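Basket weaving in Drondside

Basket weaving is the main traditional craft of Drondside, a valley district to the north of the town of Hastbridge. The craft is based on willow, which grows along the wet lower fields, and it was for a long time the winter work of farming families.

The typical product is a shallow rectangular basket, called locally an erdem after the family who made it popular. It was used to carry bread, eggs and fruit to the Hastbridge market. A round form with a lid also exists, but it is less common today.
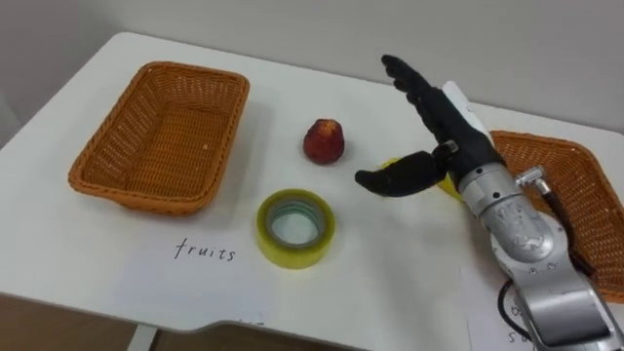
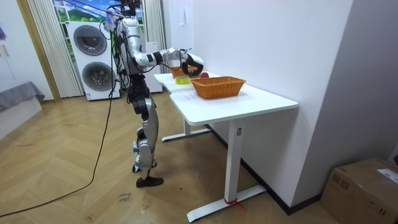
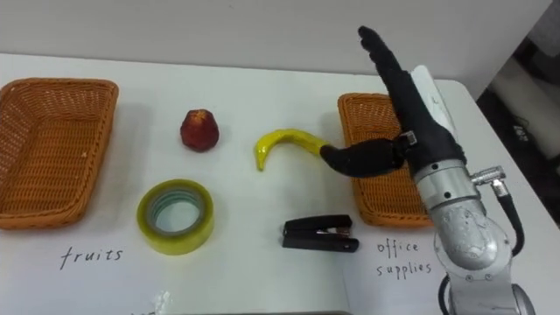

Rectangular woven baskets on a white surface.

The willow is cut in November, after the leaves have fallen, and it is tied in bundles and sorted by length. Rods with bark must be soaked for several days before weaving. A good field gives some 3000 rods in one season.

The weaver Necati Baysal wrote down the local patterns for the first time, in a small book which was printed in 300 copies. Ximena Fuentealba, who studied with him, later added two patterns from her own family. In the older literature the border with three rods is described as the sign of a Drondside basket, although the same border is found in other valleys.

The Sutico workshop in Hastbridge is the last one that sells baskets all year. It also gives courses for beginners.

This article was last revised on 10/9/22.

See also: Willow growing; Hastbridge market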